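Can a Robot Learn to Stack Blocks?

You probably stacked your first blocks before you could talk. For a robot arm, it takes real work! Stirmont is a learning kit that lets schools and science clubs teach an arm to pick things up and put them down, and we think it's pretty great.
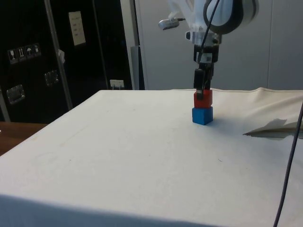
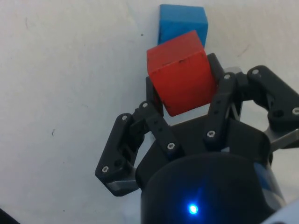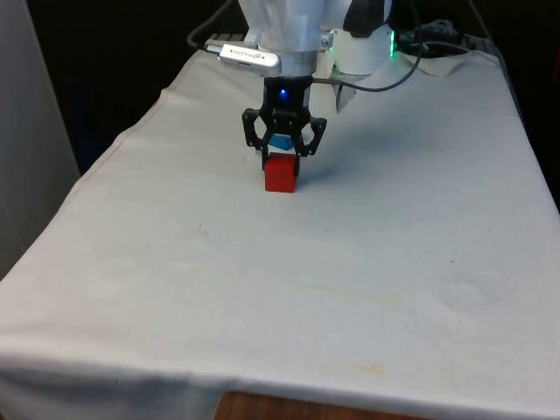
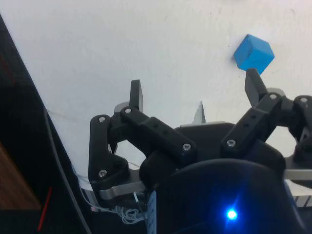

Red and blue blocks, up close and from across the table.

What does the kit do?

Stirmont gives a robot arm small jobs to practice. The first job sounds easy: put one block on top of another. But think about everything your hand does without asking you! It opens, slides around the block, squeezes (softly, please), lifts, moves over and lets go at just the right moment. The robot has to learn every bit of that.

How does it know where the blocks are?

It uses cameras. One kind rides along near the gripper, so the robot gets a close look at whatever it is reaching for. Another kind stays put and watches the whole table. A block that looks big to one camera can look tiny to the other, and the computer has to figure out that it's the same block. Try it yourself: hold a block close to your nose, then set it down and walk across the room.

What's in the box?

You get a set of blocks, a table cover and 21 practice jobs on cards, which start with two blocks and get harder fast. Your school needs its own arm, so ask a teacher first. Revathi Thevar, who wrote the cards, likes job 4 best. In that one the robot has to swap the top block and the bottom block, and it needs an empty spot on the table to do it. Can you work out why?

Words to know

Gripper: the part of a robot that holds things.
Joint: a place where the arm bends, like your elbow.
LED: a small light. Look for the glowing blue one on the gripper!

Print this page | E-mail this page

Contact us | © Istano Kids | Back to top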